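工作间物品整理 课程讲义
第四讲 软物与小件的分放

本讲接第三讲的“分区”。上一讲讲了桌、架、地面三个层次怎么划，本讲讲两类容易混在一起的东西：一类是软物，包括衣物、罩布、擦布、包装布袋；另一类是小件，包括各种圆片、方块、短销、带线的零碎，以及比小件大一些的成型塑料件。练习部分在讲义末尾，课前请先读第一节和第二节。

本讲用到的物品表与第三讲相同，编号沿用，不再重印。没有物品表的同学向 Hiu-tung Tse 领取。

一、软物

软物没有固定形状，同一件衣服叠好是一个样子，提起来是另一个样子，搭在椅背上又是一个样子。登记时不要按外形记，按三项记：颜色、表面、里外关系。

颜色写主色即可。主色指摊平以后面积最大的颜色。有里布的，里布颜色写在括号里，例如“黑（灰）”。第一次做登记的人常常把露出来的那一小条也当成拼色，写成“黑灰相间”，后面的人照着表去找就找不到。

表面写织法或手感，不写牌子。常用的词有平纹、罗纹、绒面、网眼、光面。拿不准的写“有细纹”，等摸过再改。材料成分以洗标为准，没有洗标就空着，不要猜。

里外关系指当前哪一面朝外。衣物在翻折的地方会露出另一种颜色，这时要先弄清楚那是里布、贴边，还是另一件衣服夹在里面。判断方法很简单：沿着露出来的边往里走，能连到缝线的是同一件，连不到的把两件分开再看。

黑色衣物单独说几句。黑色吃光，褶子和接缝都不明显，站着看只是一团。罗纹面料稍微好一点，弯过去的地方能看出一道道细横纹，顺着横纹可以找到衣身的方向。横纹在哪里拐弯，哪里多半就是卷边或者袖子的起点。找到方向以后再叠，不要先叠再转。

地面的花色也有影响。浅灰到深灰的细条纹地毯，颜色本身就乱，深灰袜子、灰色擦布落在上面不容易看见。黑色大件倒不要紧。在这种地面上收软物，先收灰的，再收黑的和白的，最后沿着条纹方向看一遍，再垂直于条纹看一遍。
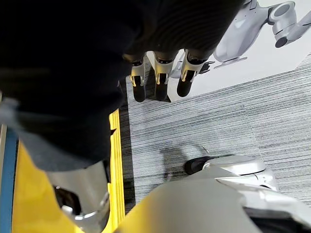
二、软物的折叠与暂存

叠法不作统一要求，统一的是叠好以后的尺寸。本课程用的格子宽五十厘米，叠好的衣物放进去两边要能插进手掌。厚外套放不进去的，挂起来，不要硬塞。

步骤如下。

1. 把衣物提到桌面上展开。地面上只做捡和看，不做叠。
2. 里布翻出来的，先翻回去，把袖口和下摆拉直。
3. 掏口袋。掏出来的东西放进小盒，小盒和衣物写同一个编号。
4. 沿衣身方向对折，袖子压在里面。
5. 再折到格子宽度。折口朝外，开口朝里。
6. 入格，在表上打勾。

第三步漏掉的最多。Iñaki Alcaraz 那一组上学期整理 Paredes 的旧更衣间，登记做完了又回头掏口袋，钥匙、螺丝、票据混了一桌，后来只能按“待认领”处理。

暂存有两条规矩。软物不与带尖、带线的小件同格。软物不盖在敞口的盒子上，哪怕只是放几分钟。

擦布另算。用过的擦布不叠，直接进待洗袋；没用过的擦布四折，摞起来，放在离桌子最近的一格。擦布和衣物都写“布”，查表的时候会混，请写全名。

三、小件与成型件

小件的问题和软物相反。形状固定，放在哪里就是哪里，可是同类的几个件放在一起，差别很小，离远了都一样。

先分大小。一只手能盖住的叫小件，盖不住的叫成型件。壳、盖、托一类的塑料件大多归成型件。成型件放上层或者单独一个台面，小件放下层浅板。这样安排时，上层取放要注意别把东西碰落到下层。

成型件的摆法看开口。浅壳形的件有敞开的一侧和拱起的一侧，轮廓有点像鞋底。摆的时候选定一个朝向，全部照着来，敞口朝过道或者背着过道都行，定了就不改。朝向一致，走过去看一眼就知道是不是同一种件；有一个反着，眼睛会先停在那一个上。两面的细部不同，有的一面中间有一圈椭圆形的凸边，两侧带小缺口，这样的件登记时要把“哪一面朝上”写进备注。

侧立着放的件容易倒。数量少、很快就要用的可以侧立，要过夜的一律放平。

小件分行放。圆片和圆片成行，方块和方块成行，两类之间留一道空。行不必很直，能分出行就够了。同类里面还有差别的，例如方块有大有小，或者边缘颜色深浅不同，小的一列，大的一列，不要插着放。

带线的小件放在板的最里侧，靠近线过来的方向。线从上面的框架垂下来的，让它自己垂着，不绕圈，不压在别的件下面。有线的件不参加分行，也不在分行之后再挪动。

台面颜色有讲究，但要求不高。黑色件放在黄色台面上，轮廓清楚，缺边少角也看得出来。灰色圆片在黄色板上也还可以。白色板上放浅灰件，光一强边就没了，Vemgate 的白色搁板后来都铺了垫布。已经有什么颜色的桌子就用什么颜色的桌子，不必为此更换。

四、箱子当台面用的时候

收纳箱放在地上，箱顶的高度常常和下层搁板差不多，很自然就有人往上放东西。这种做法允许，条件有四个：箱子本身盖好，不晃；上面只放一件或一种；箱子正面的字不能挡住；当天收走。

正面的字指印刷编号或者手写标签。编号是给箱内物品用的，上面临时放的东西与编号没有关系，登记时要写清“箱上”或者“箱内”。例如箱子正面印着 R1-A5，箱顶放了一个黑色壳件，表上写“R1-A5 箱上，黑色壳件”。漏写一个“上”字，别人就会去开箱子。

箱子与搁板之间留出脚能伸进去的距离。箱子靠过道的一边不能超出桌腿的连线。过道净宽按八十厘米算，量的时候从箱子外侧量起，不从桌边量起。

箱子正面的图案不作登记依据。图案褪色以后看不清，同一种箱子也可能换过印刷，认编号就行。 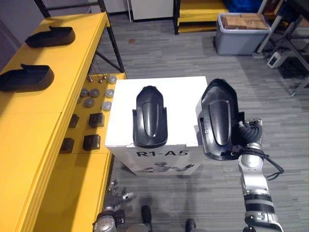
Begoñe Peñalver

五、登记表填写

登记表每人一份，两人对照。填表顺序是先位置，后名称，再数量，最后备注。习惯先写名称的同学请改过来。位置先写，整张表就按走动的路线排下来了，核对时不用来回跑。

位置的写法从大到小：区、桌、层、格。例如“乙区，长桌，下层，里侧”。长桌没有格，用里侧、中间、外侧代替。地面上的写“地”，箱子上的写“箱上”。

名称用物品表里的叫法。物品表里没有的，自己起一个，在名称后面打星号，交表时一起报给 Nicanor Calvo，由他并入总表。起名的时候只说看得见的，黑色小方块就叫黑色小方块，不要因为觉得它可能是磁铁就写磁铁。第二讲的作业里这样的错有不少，改起来很费时间：总表里现有近3000条，一个叫错的名字要从头查到尾。

数量当面点，点完再写。成对摆的小件不要按“对”记，按“个”记。

备注写三样东西：朝向、里外、有没有线。没有就画横线，不留空白。空白分不清是没有还是没看。

六、常见错误

（1）软物放在成型件上面“先盖一下”。盖住的件不会被登记。

（2）把形状相同的件一律算成同一种。先看朝向，再看细部，确认了再归并。Drollberg 的那批盖板外形一样，卡口位置有两种，第一次登记全部并在一起，装的时候才分出来。

（3）为了摆得整齐，把带线的件拉到行里。

（4）在地毯上分小件。圆片立起来会滚，方块落进绒里不容易摸到。小件一律在板上分。

（5）箱子上的东西没有收，箱子先被推走了。

（6）黑色衣物叠反。叠之前里布没有翻回来，入格以后从外面看是灰的，表上写的是黑的。遇到这种情况改衣服，不改表。

七、课堂练习

练习时间九十分钟，两人一组，一人动手，一人填表，中途换一次。材料由 Vibeke Ragnarsson 发放，用 Closteo 的浅格盒装好，盒子用完要还。

练习一：从软物筐里取五件，按第二节的步骤叠好入格。其中至少有一件里布朝外，找出来，在备注里写明。

练习二：把盒里的小件倒在下层板上，分类、分行。分完以后两个人交换位置，从过道一侧看，说出哪几行看不清，再调整。

练习三：把三个成型件放在上层或箱顶，自己定朝向，写进表里，请邻组按表复原。邻组复原时不能问，只能看表。复原错了，改表上的写法，然后换一组再试。

练习四（选做）：在地毯上放两块灰色擦布和一件黑色衣物，记录从门口走到桌边分别在什么位置看到它们。把窗帘拉上一半再做一遍。

交表时把两个人的名字都写在右上角。星号条目单独抄一张纸，夹在表后面。

下一讲：标签的位置与字号。请带卷尺和一支粗头笔。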